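Wiltbridge Shared Workshop / Tickets / Arm bench
Ticket 195: Drive carrier jams on the way into the cage
Opened by: Mirsad Nikolovski
Status: open
Priority: whatever comes after "low"

What I want: arm picks up a hard drive in its blue carrier, puts it in the drive cage of the old Dell, lets go. A person does this in one move while thinking about lunch.

What I get: the carrier goes in a little way, binds, and the arm halts with a force limit error. Longest clean run so far is 21 insertions. Then the streak ends and it sulks for the rest of the evening.

Setup: tower on its side on the extrusion table, side panel off, Robotiq gripper, wrist camera on. Motion script is the Penwood branch, speed at 30 percent. Force limit is whatever Brurard left in the config file, with the comment "fine for now."

Tried already:
- Slower. Jams slower.
- Re-taught the approach point. Better until I bumped the tower with my elbow, so that one is on me.
- Gripping the carrier farther back. It tips on the way down.
- Different carrier. Same jam, new scratches. 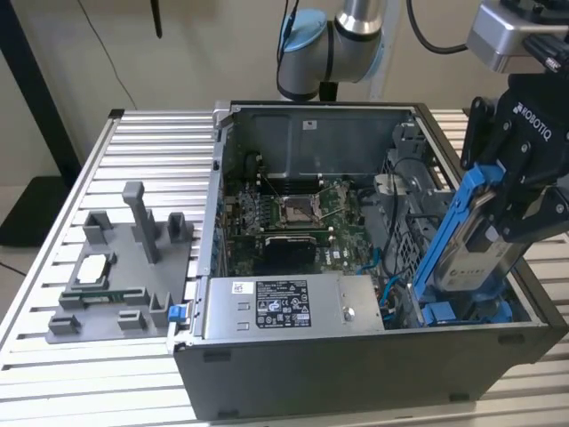
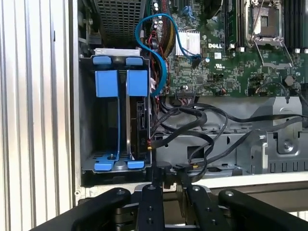 Bench view with the carrier in the gripper, then the wrist camera looking into the open tower.

Reply from Grønli:
How is the tower held down? If your elbow can move it, so can the arm. Also check the tilt. The rails on those carriers want to go in straight, and the cage has very little patience for anything else.

Reply from Mirsad:
Held down by its own weight and my optimism. Clamped it to the slots tonight and re-taught everything. First six went in. Seventh jammed, but in a new spot, and I am choosing to call that progress.

Tilt: you were right, a couple of degrees off at the wrist. Fixed in the script. It had been wrong since the first commit, which has my name on it.

Reply from Grønli:
Add a small wiggle before the push. Side to side, low force, then down. And please log the forces this time.

Reply from Mirsad:
Wiggle added. Logging on, 800 samples per insertion, saved to the shared drive under penwood/jams. The peak shows up just before the carrier binds, so next I'll have the arm back off and retry there. Leaving this open until it beats 21. Please don't borrow my clamps.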